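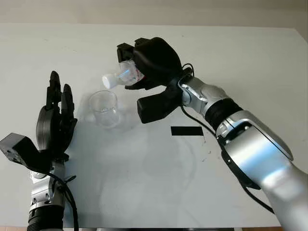
Angelovski objected, in her comments on the first draft of the protocol, that a pouring task says very little unless the vessel receiving the liquid is fixed as strictly as the one giving it. The rest of this section follows from that objection.

3.2 Bottle and receiving vessel

Figure 2. Small clear plastic bottle with a white screw cap, tilted with the neck toward the left, and clear glass cup standing on the white tabletop.

Small screw-cap bottles are a common single-serving container, and the transfer from bottle to cup is usually treated in the household-task literature as one action. We divide it into four phases: approach, tilt, flow and return. The approach phase covers all movement of the bottle before its axis leaves the vertical. The tilt phase ends when the neck points below the horizontal. Flow and return are defined by the presence of liquid at the mouth of the bottle and are scored only in trials in which the cap has been removed. Capped trials are scored for approach and tilt alone.

The position of the neck relative to the rim of the cup was taken as the main variable. Ostrowski's earlier scheme used the center of the bottle body as its reference point, which places two bottles of different length at the same coordinate even when one neck is well outside the rim. We use the outer edge of the cap in capped trials and the lip of the bottle in open ones. The two references are not pooled.

Glass was chosen for the cup over paper or opaque plastic so that fill level could be read from the side. The drawback is contrast. A clear cup on a white surface has weak edges, and in the Parkik recordings the rim was lost by the annotation software in 25 of the 1,000 sequences reviewed. These sequences were marked by hand. Tinted cups were tried and dropped after the tint made the water line harder to place.

The tabletop was left bare apart from the materials of the task. Melley and Vokine both report trials on a patterned cloth, and their spill figures should be read with this in mind: drops are easily missed on fabric, and the cloth absorbs part of the volume before it can be weighed.

The full set contains 3,624 sequences. Of these, 11 were excluded because the cup had been moved between the start of the approach phase and the end of the tilt phase. Sequences in which the cup was touched without a measurable change in position were retained and carry a separate code. Spill volume is reported by phase in Section 4.1, and the treatment of drops that remain on the outer wall of the cup is given in the appendix.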